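Search this blog Go

Working rules for the disassembly cell

Pierina Vitale asked me to write down the rules we use when an arm works inside a desktop tower. The Piltby guidance stops at the outside of the case, so these are ours. Revision 2 went up on Sunday.

Stored energy first

The mains lead comes out before the tower reaches the platform. Hold the power button for 30 seconds and log the unit number (447 at present). Loose looms count as obstacles in the motion plan, even where the arm would probably clear them. 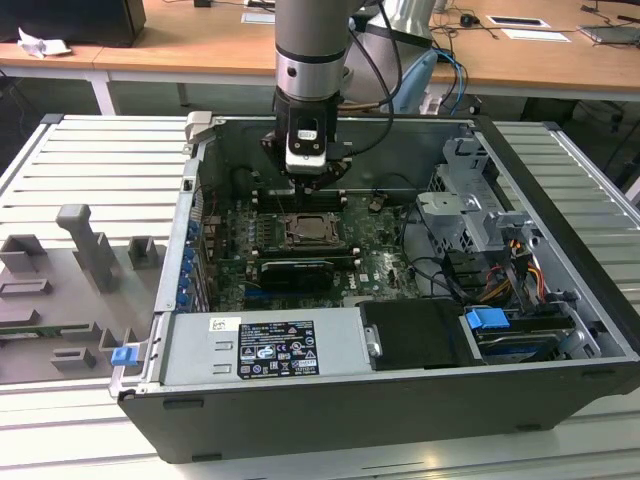

Speed inside the case is capped at 100 mm/s. Virgil Voicu wanted a higher figure for the approach move. I have kept one cap for everything below the rim, as two caps need two checks and the Penner controller only logs one. The gripper pauses above the board before each descent, and the operator confirms.

Around the socket

No finger contact with the socket area until the load lever's state has been recorded. Old thermal paste is left alone until the processor is out. Capacitors and chokes are keep-out volumes, drawn as boxes. Empty memory slots are keep-out too; the end latches snap easily. 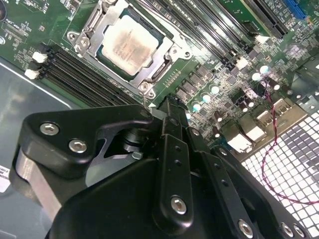

Open points

Finger inspection is set at every 2000 cycles, a figure inherited from the Jorham cell which I have not tested. Miltico's draft uses force limits per component. I will compare the two in November.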